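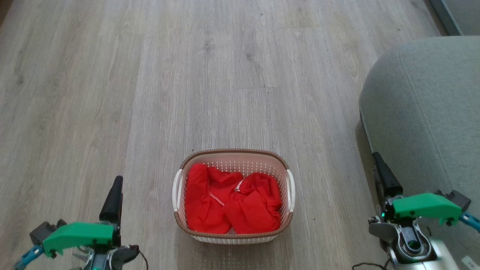 Meenakshi Rastogi objects to the whole idea of a how-to on this. You put the clothes in the basket, she wrote, you carry the basket, you take the clothes out, and if a person needs a page for that the person has bigger problems than laundry. Fair enough. She also wrote to me in August asking how to get a pink bloom off white plastic, so I'm going ahead.

This is the routine for a small rectangular basket, the perforated plastic kind with a handle on each short end. It takes 14 minutes if you don't stop to read the care labels. You should stop to read the care labels.

Loading

Put the big soft item in first and let it slump. Don't fold it. Folding dirty laundry is a form of optimism I can't support. Zip up anything with a zipper, or it will chew on its neighbors all the way through the wash.

Keep the heap at or under the rim. Once it's over the rim you will drop a sock on the stairs, and you'll find it with your foot some days later.

Reds travel by themselves. Dry reds are harmless, but a damp red sweatshirt left overnight in a pale basket will leave you a souvenir. For Meenakshi: baking soda, a little water, an old toothbrush, patience.

Emptying

Tip the load straight into the machine, then look in the basket again. There is always one more thing, and it is always small and beige.

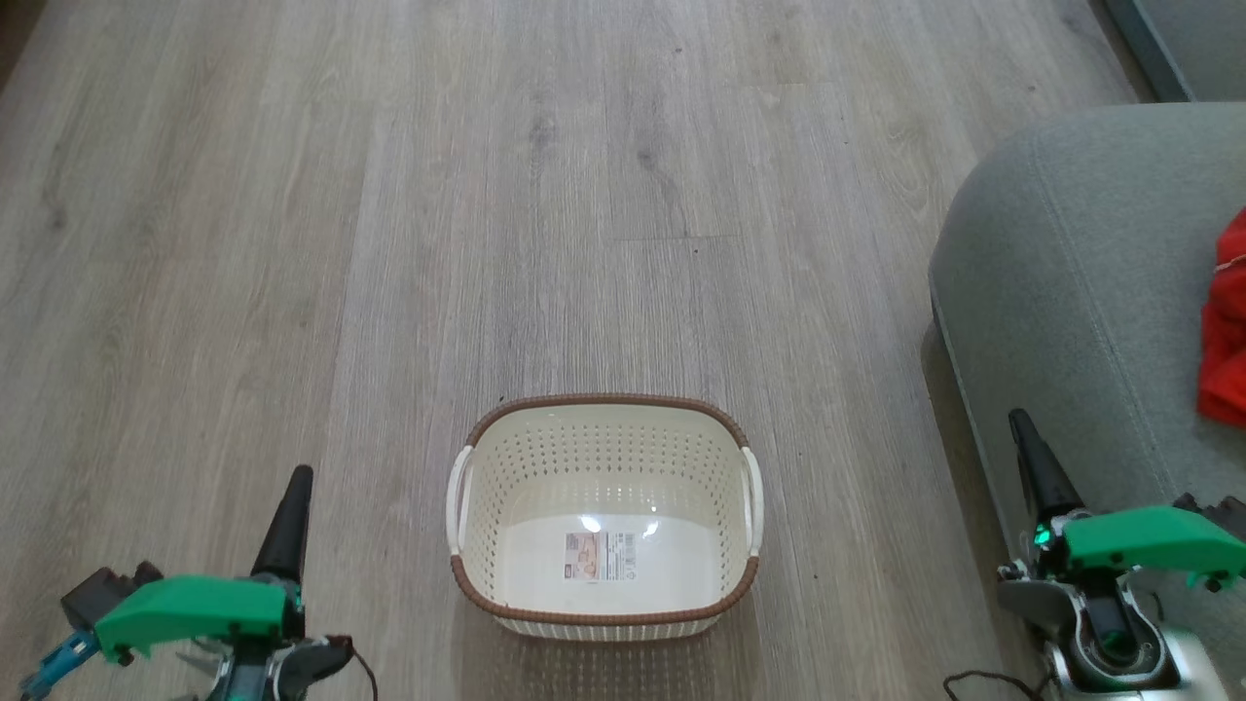 Empty, with the label still stuck to the bottom.

About that label. I have owned baskets for years with the sticker in place, on the theory that I might need to consult it. If yours bothers you, warm it with a hair dryer and pull from one corner, slowly. Pull fast and you get the top layer of paper and a gray patch that collects lint until you move house. Cooking oil takes off what's left. Wash the oil off too, please, before the shirts find it.

Cleaning the holes

Every 5 loads or so I remember to do this. Lint packs into the perforations and looks like part of the pattern. Rinse from the outside in, so it comes out the way it went in, and run a dish brush along the underside of the rim. If your rim is the woven-look kind, brush along the weave.

Then lay the basket on its side to drain. Upright, the water sits in the bottom and thinks about it.
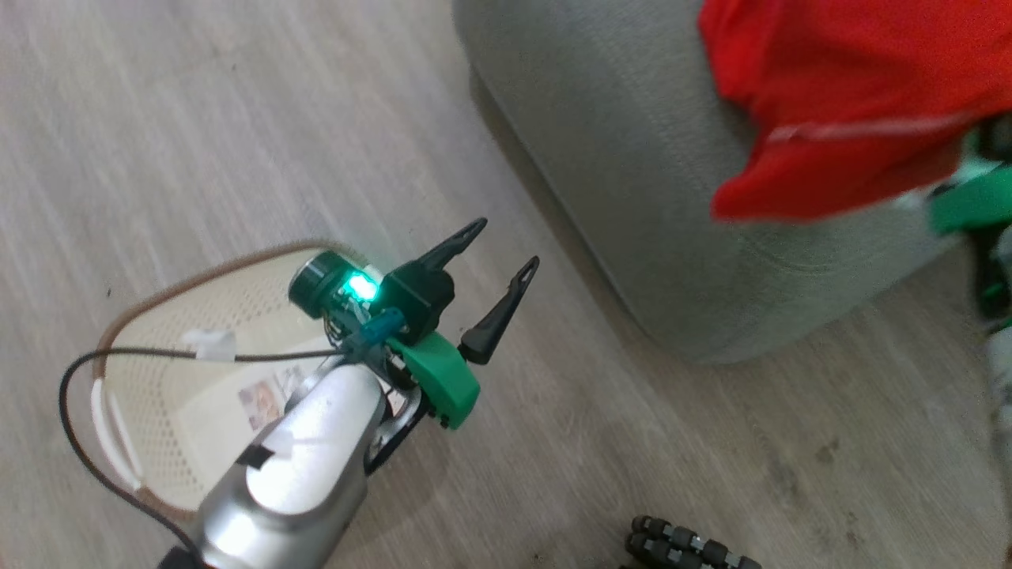

FLOORS & STORAGE

Dry the basket before it goes back on a laminate floor, particularly near the seams. Lift it by both handles and don't shove it along with your knee, a method I used for most of my adult life and can't recommend to anyone with planks they like.

Store it empty. A basket with one T-shirt in it is already tomorrow's problem.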